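4 Folding as a measure of household textile care

Claims that people fold cloth "the way they were taught" are common in writing on domestic habit, and we think they rest on thin ground. Figure 1 shows a strip of patterned fabric, folded, with one end raised over a wood-grain surface.

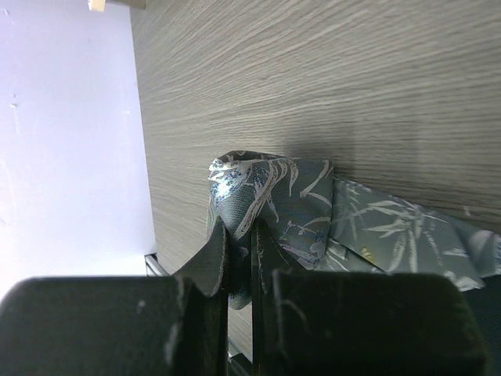
Figure 1. Folded strip of patterned fabric.

4.1 What the earlier surveys asked

The best-known source is the Harden survey, which sent out 1108 forms and asked each household to name the person who had taught them to fold. Most replies named a mother or a grandmother. This has been repeated so often that it now passes for a finding about folding. The form gave no box for "no one" and no box for "I do not remember", and a reader who left the question blank was dropped from the count. A question built like that will return teachers whether or not there were any.

Naidu tried to repair the fault by asking for a drawing of the fold as well as a name. The drawings are pleasant to look through, but they were made at a desk and away from any cloth. We asked 3 coders to sort a set of 200 of them by type of fold and they could not agree on the simplest split, between folding in half and folding in thirds. Part of the trouble is that a drawing shows the finished shape, and several ways of folding arrive at the same one.

4.2 The problem of narrow cloth

Nearly all of this work deals with sheets and towels. Narrow pieces such as sashes, runners, bindings and offcuts kept for mending are left out, or are put under "other". We find this odd. A sheet has to be folded to go in a cupboard at all, so the cupboard does much of the deciding. A strip can be rolled, wound round a card, knotted, or dropped in a drawer. If taught habit shows up anywhere, it ought to show up here, where the shelf is not doing the work.

The Dristavetti interviews are the one exception known to us. They cover 100 homes and include a short section on ribbons and strips, later re-read by Nanna Overgaard, whose notes we have used. Overgaard is more generous to the material than we are. She takes the many references to "doing it properly" as signs of a shared rule. We read the same pages and found people using the phrase for opposite things: one woman meant that the printed side must face in, and her neighbour meant that it must face out. A rule that allows both is hard to tell apart from a polite way of saying "how I do it".

4.3 What can be kept

We do not say that nobody learns to fold from a parent. Some plainly do, and the Jalell letters have good accounts of it, including a quarrel over pillowcases that ran through a whole December. Our complaint is with the step from such accounts to a general claim about how skill passes down through families. The letters were written by people who already cared about linen and were writing to others who cared as well.

For the rest of this paper we therefore treat reported teaching as a report and nothing more. Where a source gives both the fold and the storage place, we test the storage place first. Sources that give only the name of a teacher are listed in the appendix and are not used in the tables.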